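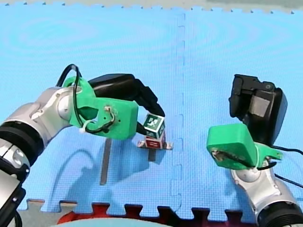

Forum > Haus & Dach > Dachrinne

Rinne läuft über, ganze oder nur Stück tauschen?

Haus ist 29 Jahre alt, Zinkrinne an der Nordseite tropft an 2 Stößen. Angebot von Trosus: 1252 Euro für alles neu. Lohnt das oder reicht löten? Soll vor Dezember fertig sein.
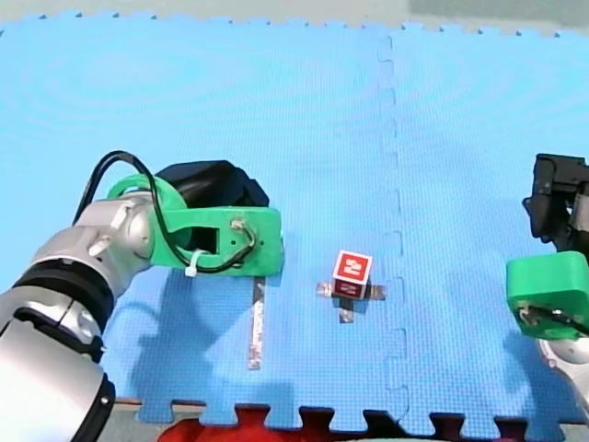

Yasir Shaikh
Mitglied, Heimwerker

Erst mal Gefälle prüfen. Bei mir stand das Wasser, Halter verbogen. Neu gerichtet, Stöße gelötet, hält seit fast 7 Jahren. Kleben würd ich lasen.

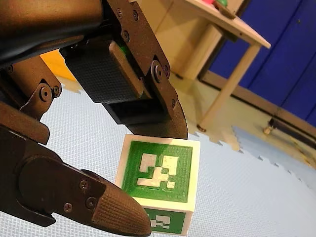 Antwort von Hayat

Alles neu. Flicken bringt nix.

2 Kommentare · 7 mal geteilt

Ähnliche Themen
Fallrohr verstopft, was tun
Laubschutz von Skuvwood, Erfahrungen?
Ortgang undicht nach Sturm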